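4.2 Rehearsing the door task with Bamside staff

Doors came up in nearly every talk we had with the porters at Bamside. A shift there means pushing carts through the same doorways 60 or 70 times, and the Tiongson simulator let us put that chore in front of them early.

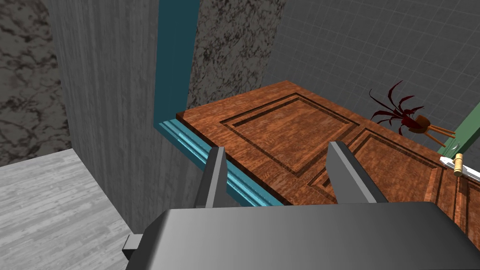

Figure 3. Door task in simulation: gripper over a paneled door with a lever handle.

Kamby wrote in the comment log that opening doors was never the hard part of the job, and that being stopped in the hallway by patients was the part worth keeping.

We loved this remark — it changed what we measured. Besides success over 1,000 simulated runs, we began asking where a porter would want to stand while a two-armed robot faced two doors at once.

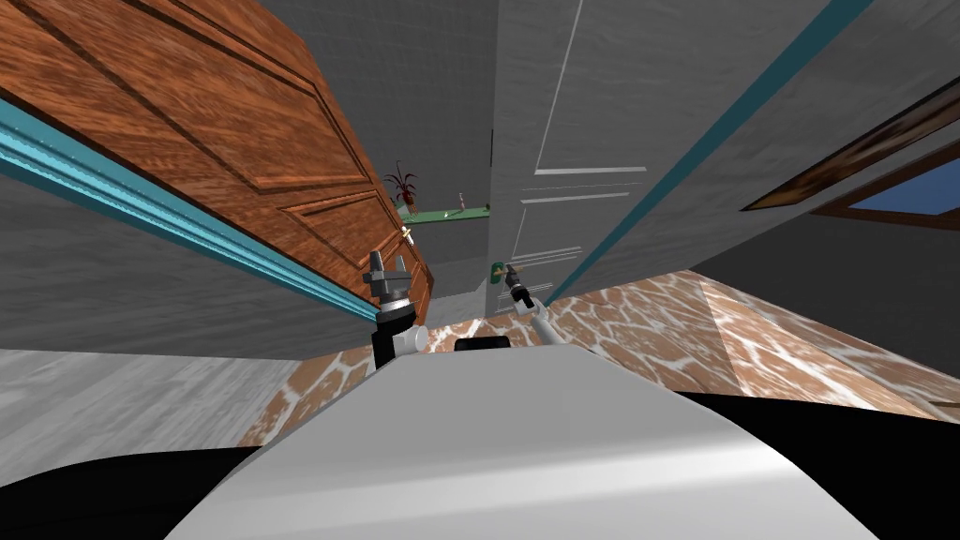 4.3 What changed in the work

Once the trial began in March, 16 porters took turns supervising. Several started planning routes for the whole floor, a job that used to belong to the desk.
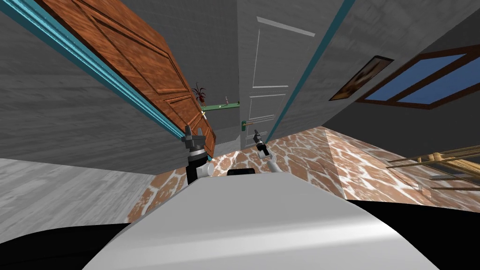
They also asked for a say in when the robot should wait, and their rules were better than ours! We adopted them all in the Tonetti controller.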